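Do clothes swaps cut the number of clothes people buy?
Project report, second year, Consumer Studies
Botcombe College

1. Why I chose this

The Linden swap comes to Botcombe every October. People bring clothes they no longer want, get a token for each item and spend the tokens on someone else's clothes. The posters say that each item swapped is one less item bought new. I have been to the swap as a customer and liked it, but I could find no working behind that claim, so I made it the question for my project.

2. What the organisers say

Linden's leaflet gives a figure of 2558 items swapped last year and treats all of them as purchases that never happened. That seems a lot to take on trust. If I pick up a free jumper, it may replace one I would have bought. It may also be a jumper I would never have looked at in a shop.

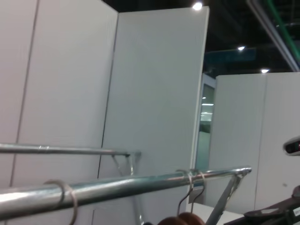

The leaflet also leaves out what is not taken. I asked for the number of items left over at closing time and was told it is not recorded. The remainder goes to Batell, a textile merchant, who sorts it for resale or rags. I wrote to Batell twice and got a price list.

3. Method

I handed out a one-page survey on the Tuesday evening session and got 125 back. It asked what people had brought, what they had taken, and whether they would have bought something like it in the next three months. I also asked what they had spent on clothes in the past month, though many left that blank and I have not used it.

There are problems with this. People filled it in at the swap, with the organisers nearby, and most of us want to sound careful with money when asked. I should have sent a second survey a few weeks later. The people who stop to fill in a form are also probably the keen ones.

4. Results

The 125 people had taken 795 items between them. They said they would have bought 2 in every ten of these anyway. Almost half of the forms had a comment along the lines of "it was free, so why not". Coats and children's shoes were the items people said they had really needed. Tops and dresses were mostly taken on a whim - several people wrote that they expected to bring theirs back next year.

If my figure is anywhere near right, the claim on the poster is five times too high. I don't think my figure is very good either, but at least it comes from asking.
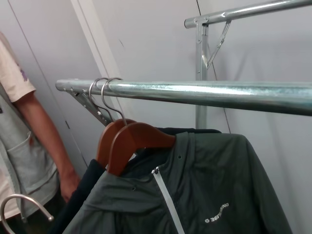

Fidelina Henao read a draft of this section and disagreed with it. In her view I was asking the wrong thing, as a person who takes home a bag of clothes may skip a shopping trip altogether without linking the two, and no form handed out at the door would pick that up. She also thought "on a whim" was unfair to people who can't often afford to choose.

I accept the second point and have left the wording in so that the marker can see what she meant. On the first, she may be right, but it can't be used to support the poster unless somebody measures it. An older study by the Arango group, which Linden's leaflet lists as a source, only asked whether people had enjoyed themselves.

5. What I would do next

Follow thirty households for six months with receipts. Ask Linden to weigh the leftovers. Until then I would take the "one less item bought" line off the poster and just give the number swapped.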